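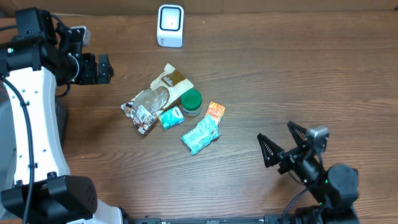
Workshop tips: When a two-arm tabletop robot drops the groceries

The pair of arms on our bench packs snacks into a basket. In May one of them caught its own cable on the elbow, kept pulling, and let go of a jar over the edge of the table. The jar broke and the cable had to be replaced. Idris Samuel and I went through the setup afterward and changed how we run it. These are the notes we now keep by the power switch.

Stop first, then reach

Cut power to both arms before you put a hand on the table, even if only one has faulted. The other one is still following its program and can swing across. A green light on a joint does not mean the arm is safe to touch. On ours it stays lit through most faults.

Arms that lose power may sag. If one is holding something up high, put a folded towel under it before you switch off, and keep your fingers out of the elbow.

Thin plastic bags

Crumpled bags cause most of our missed grips. The fingers close on a fold, the arm lifts, and the bag slides out halfway to the basket. Flatten the bag and leave the fuller end facing the arm that will pick it up. Keep jars two hand widths away so a slipping bag doesn't take one with it.

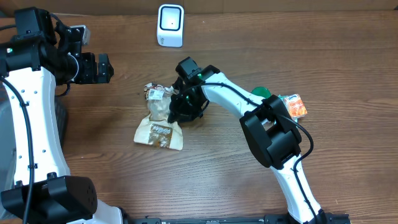 Check the cables

Move each arm by hand through its full reach with the power off. Watch the cable at the elbow the whole way. It needs enough slack to bend freely and not so much that it can hook over the housing. Our old one had three ties on it, and the tie nearest the elbow was the one that had slipped. Nest Nicholas found it by running a finger down the cable, which is quicker than looking.

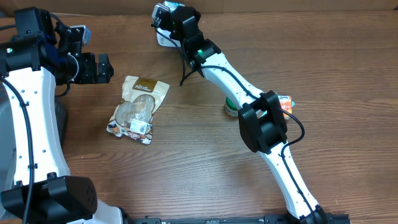 Snack bag between the arms. The cable on the right arm hangs in an arc beside the elbow.

Replace any cable with a nick in the jacket. Tape hides the damage and stiffens the bend.

Loading the basket

Drops into the basket are gentler if the gripper goes below the rim before it opens. Ours was letting go too high and bottles bounced. We lowered the release point and cut the speed by half for the last part of the move.
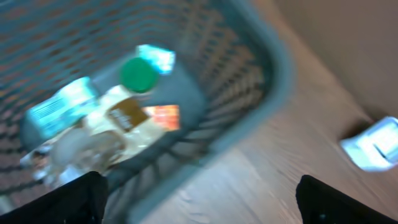
Lay bottles on their sides, caps tight, and put soft packets in wherever they fit. If the gripper touches the rim on the way down, stop and move the basket back to its marks before trying again. Don't nudge it over while the arm is moving.

After any fault, run two slow cycles with an empty bag before going back to full speed. Write down which arm stopped and what it was holding.

Last checked 12 October 2025, Sioned James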